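In Defense of Leaving It Out on the Counter

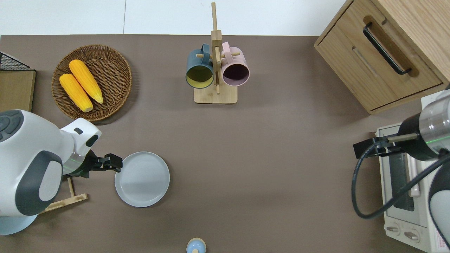
Should everyday kitchen things live out on the counter or behind a door? Out, if you use them daily and the counter still leaves you room to chop an onion. Everything else can go in a cupboard, and the far back of the cupboard is fine.

I know this puts me on the wrong side of fashion. For years the look has been a long bare slab with maybe one lemon on it, and every house tour I've watched ends with somebody opening a tall door to reveal the toaster, the kettle and the coffee maker all crammed in there together like commuters. I tried it. I had what the Hulley showroom called an appliance garage (a cupboard with an outlet in it, let's be clear) and I lasted one winter. By December I was leaving the door open all day, and then I was walking into the door.

So now I'm a mug tree person. I say that with my whole chest! A mug tree takes up a square of counter no bigger than a slice of bread, it lets you grab a mug half asleep at six in the morning, and it puts a limit on things. When the pegs are full, you own enough mugs. My old mug shelf had no such limit, and I was storing freebies from places I'd never even worked. I also like that the mugs don't match. A dark blue one next to a pink one looks better to me than six identical white ones, and if one of them breaks you haven't ruined a set.

The objection I always hear is dust, and fine, yes, mugs hanging out in the open collect some. But if a mug hangs there long enough to get dusty, you don't use that mug. Give it away.

Then there's the basket. I will go to bat for a round wicker basket with produce in it over the crisper drawer, which in my house has always been where vegetables go to be forgotten. Two ears of corn in a basket get eaten because you see them every time you walk by. I do realize corn loses its sweetness faster out of the fridge – my mother-in-law brings this up every summer – so I only put out what we're having that night. The basket is basically my dinner plan. Potatoes and onions can sit around longer, just keep them apart, and don't set anything near the toaster oven.

Which brings me to the toaster oven, the one big thing I'd never hide. We went back and forth over this during the remodel. The cabinet people at Nallow wanted 200 dollars extra for a pull-out shelf so it could glide away after breakfast, and I couldn't get anyone to tell me why I'd want it to. I use it for toast, for leftovers, for one sad fish fillet, for cookies when I want four cookies and no more. It needs air around it while it's hot anyway. A white one with two knobs and a glass door is perfectly nice to look at, nicer than the ones with a screen and a menu for bagels. I'd been eyeing a fancy Fastier with 512 programs or whatever it was, and I'm so glad I got talked out of it by my own bank balance.

Plates are where I wobble a little. My aunt keeps hers standing in a wire rack all year round, washed and never put away, and it looks great because she has the good gray ones. Mine came from a Głowacki seconds sale and there are too many sizes. I keep a few out and the rest go in the cabinet, and I've made my peace with that.

What bugs me about the bare counter is the cost of it. Our first remodel quote had a line for "concealed storage solutions" at 4,000 dollars, and once we struck it off and bought a couple of plain oak drawer units with long black handles, we spent 1,838. The drawers hold the stuff I touch twice a year: cookie cutters, the melon baller, birthday candles. That's a job for a drawer. The stuff I touch twice a day sits where my hand already is.

Does my kitchen look messier than my sister's? A bit, sure. I wipe around things instead of doing one big glamorous swipe, and crumbs get under the toaster oven no matter what I do. I pull it forward once a week and deal with them, which takes about as long as the kettle does. And when people come over they make their own coffee without asking me where the mugs are, and I get to stay sitting down.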